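3. Resultados

3.1. El calendario comercial y sus excepciones

El trabajo de campo se desarrolló en los ejes comerciales de Plerkura y Jekurov, dos barrios contiguos que comparten mercado de abastos, línea de autobús y una antigua enemistad en materia de iluminación navideña. La muestra final comprende 1.127 cuestionarios válidos de los 1.714 repartidos en mano, tienda por tienda. La diferencia se compone en su mayor parte de comercios que prometieron devolver el cuestionario después de las rebajas. Las rebajas terminaron en febrero y el plazo de recogida, que ya se había prorrogado una vez, terminó con ellas.

La pregunta central era sencilla: qué ocurre con la pequeña tienda cuando el ayuntamiento lanza una campaña de apoyo al comercio de proximidad. Utilizamos como caso el bono Fluver, un vale de descuento que el cliente obtiene en una oficina municipal y canjea en los establecimientos adheridos. El diseño del bono se debe a técnicos que, según nos confirmaron ellos mismos, hacen la compra por internet.

Los comerciantes distinguen con bastante precisión entre la venta que trae el bono y la venta que el bono se limita a cambiar de fecha. La segunda es, a su juicio, la más frecuente. Una ferretera de Jekurov lo resumió señalando que sus clientes habituales habían aplazado la compra de bombillas durante tres semanas, a oscuras en algún caso, para poder pagarlas con descuento. En las zapaterías el efecto es más nítido: la caja sube durante la campaña, baja al acabar y regresa después al lugar del que había salido. Shokri y Tikkanen habían descrito ya este perfil en un trabajo anterior sobre mercadillos, con el nombre poco halagador de «curva de la siesta».

No conviene, sin embargo, reducir la campaña a su contabilidad. Las entrevistas recogen un beneficio que el cuestionario apenas preveía y que aparece bajo fórmulas diversas: «entró gente», «se asomaron», «preguntaron por el escaparate». Para un comercio que lleva meses viendo pasar peatones con la mirada en el teléfono, que alguien se asome tiene un valor, aunque se marche sin comprar. Tuvimos cierta dificultad para codificar esta variable. Tras dos reuniones largas quedó registrada como «afluencia no transaccional», expresión que ningún comerciante reconoció cuando se la leímos en voz alta.

3.2. La adhesión al programa

El importe mínimo de facturación exigido para adherirse al bono, fijado en 2.000 al mes, dejó fuera a una parte de los negocios más pequeños, que eran los destinatarios declarados de la ayuda. La ordenanza contempla una excepción para ellos. La excepción se solicita por vía telemática, con certificado digital, y el certificado se obtiene presencialmente en horario de mañana, cuando la tienda está abierta y suele haber en ella una sola persona. De los comerciantes que iniciaron el trámite, varios nos enseñaron el resguardo con un orgullo parecido al de quien conserva la entrada de un concierto.

Entre los adheridos, el motivo más citado no fue el dinero. Fue la pegatina. El distintivo del programa, de color verde, funciona en ambos barrios como señal de pertenencia, y su ausencia en la puerta se comenta. Abbasi observó que en el tramo norte de la calle mayor la adhesión avanzó de portal en portal, siguiendo un orden casi perfecto de numeración, con la única interrupción de una mercería cuyo dueño no se habla con el de al lado – ni, por extensión, con sus pegatinas.

Figura 1.

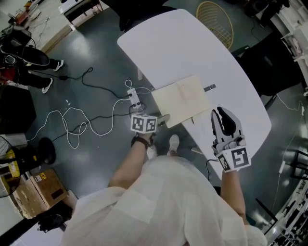

Este patrón de contagio entre vecinos obliga a tomar con cautela las cifras oficiales de éxito. Si la tienda se adhiere porque se ha adherido la contigua, el número de establecimientos participantes mide sobre todo la longitud de la calle. La memoria municipal, no obstante, lo presenta como indicador de confianza en el programa y le dedica el gráfico más grande. Ghaffari propuso corregirlo por densidad comercial. La corrección reduce la ventaja de Plerkura sobre Jekurov hasta hacerla desaparecer, resultado que fue recibido en Plerkura con escepticismo metodológico y en Jekurov con pasteles.

La cadena Hoshino, con 2 locales en la zona, merece un comentario aparte. No podía adherirse, por tamaño, pero respondió a la campaña con un descuento propio de igual cuantía y sin oficina de por medio. Parte de los pequeños comerciantes lo interpretó como una agresión. Otra parte, menos dada a la épica, admitió que los sábados de descuento en Hoshino pasaba más gente por delante de su puerta y que alguna entraba. Los cuestionarios no permiten decidir entre ambas lecturas, y en las entrevistas hubo quien sostuvo las dos con pocos minutos de diferencia.

3.3. Lo que queda cuando se retira el bono

La segunda ronda de entrevistas se realizó con la campaña ya cerrada. Preguntamos por tres cosas: horarios, surtido y trato con otros comercios. Los horarios habían vuelto a su estado previo, incluida la panadería que cierra «un rato» a mediodía sin mayor especificación. El surtido tampoco presentaba cambios apreciables, salvo en dos tiendas de regalos que habían pedido existencias pensando en una segunda edición del bono y que, a la fecha de redacción de estas líneas, siguen ofreciendo velas a muy buen precio.

El trato entre comercios sí se modificó. Durante la campaña se creó un grupo de mensajería para resolver dudas sobre el canje, y el grupo sobrevivió al motivo de su existencia. En él se avisa de cortes de agua, se presta cambio y se discute la iluminación navideña con una franqueza que desaconseja la cita literal. Shirazi, que analizó los mensajes con permiso de los participantes, encontró que las dudas sobre el bono suponían una fracción menor de la conversación ya en plena campaña. El tema dominante era la carga y descarga.

Cabe preguntarse si un grupo de mensajería justifica el coste de un programa municipal de ayudas. La respuesta depende de con qué se compare. El plan anterior, centrado en la instalación de macetas, no dejó grupo alguno – y las macetas, según el inventario que nos facilitó el distrito, se encuentran en su mayoría en paradero desconocido. En la sección siguiente se comparan ambos planes con los datos de gasto disponibles, que en el caso de las macetas están incompletos.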